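Adjusting a Sticking Panel Door

Close the door slowly and mark in pencil where it rubs. Tighten the hinge screws before cutting anything.

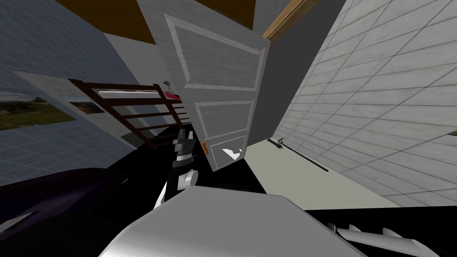
Plane only the marked edge, working with the grain. On a door with raised panels, like the white one standing open, keep the plane off the molding. Remove 2 mm at most -- then test the swing.

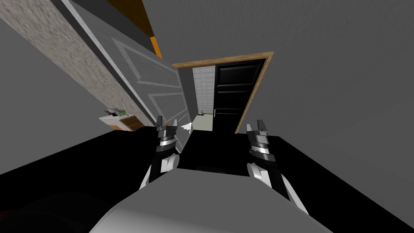 Seal the bare edge with primer and let it dry overnight. Rehang the door and check the latch.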